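Print
E-mail this article

3.2 Places where wheelchairs wait

In the first part of the study we asked where a wheelchair is kept when no patient is sitting in it. The question looks small, but the staff of the wards in Arngate came back to it again and again in the interviews. A transport chair has no fixed home in most of the rooms we visited. It is left at the place where the last transfer ended, and the next person has to find it, turn it and bring it to the bed.

We followed the chairs of 11 wards during February. Each movement of a chair was written down on a paper form, with the starting place, the end place and the reason. In total the forms contain 3704 movements. Of these, 432 were made only to clear the way for something else, for example a meal cart, a cleaning machine or a second bed. We call these movements "clearing moves." They bring no patient anywhere, but they take time and they often happen in the narrow part of the room.

The position beside the bed was the most common waiting place. Nurses explained that they like to have the chair near the foot end, where it can be turned toward the patient without lifting. The side rail has to be lowered before the transfer, and the chair should not stand so close that the rail cannot move. In the older Bisgaard rooms we measured a free width of 600 mm between the bed and the wall cabinet. A chair with push rims does not pass through such a space unless it is folded first.

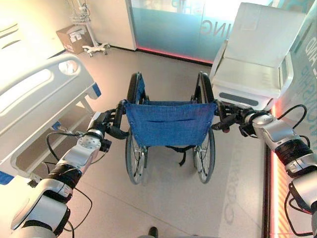
Folding was less common than we expected. The chairs with a fabric backrest can be made narrow when they are empty, but several nurses told us that they avoid this when they have only one free hand. They prefer to hold both push handles and roll the chair backward until it is clear of the bed. On smooth tile this is easy. On the vinyl floor of the Dilten building it was described as heavy, above all when the front casters stand crosswise at the start.

The back pocket of the chair should also be mentioned. When a chair has a pocket, it is used for forms, gloves and sometimes the patient's slippers. Two wards had forbidden this, and in these wards the same objects were found on the seat. A chair with things on the seat was moved as often as an empty one, but it was taken later for a transfer, as somebody had to remove the things first.

Figure 3. Wheelchair beside a hospital bed, seen from the side of the push handles.

From these observations we made a simple plan of the room with a marked waiting place, which was later tested in the Fesus wing (see Section 4). The mark is placed at the foot end and leaves the door side of the bed free. We did not change the furniture, and the staff were free to ignore the mark.

Print
E-mail this article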